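Wunddale Reading Room, progress report to the Niskanen Fund
Period ending October

Quick one this time, full accounts to follow. Short version: mostly on track, shelving late, evening sessions doing better than planned.

Loans. 651 items out this period, up from 485 in the last one. Large print is the bulk of the rise. Kids' nonfiction flat. No idea why yet, will ask the school.

Catalog. Moved over to Breltumer in the end. Old records came across with the author and title feilds swapped on 361 of them, all fixed by hand. Took most of two weeks. Duplicates still to clear.
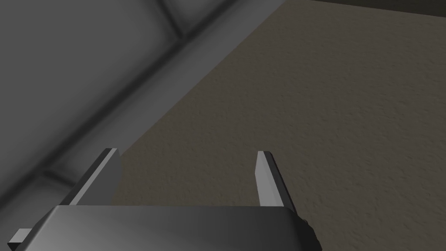 Unby branch. Lease signed, heating still not. Landlord wants us to pay half the boiler service, we said no, waiting to hear. Opening hours there stay at 6 a week until that's settled. Would rather not cut into the book budget for it.

Spending. Under on staff, over on postage (interlibrary returns, again). Asking to move the staff underspend across to postage, please confirm by email if thats OK.

Next: finish duplicates, large print order, winter hours notice for both doors. Shelving quote attached separately, the second one is the one we want.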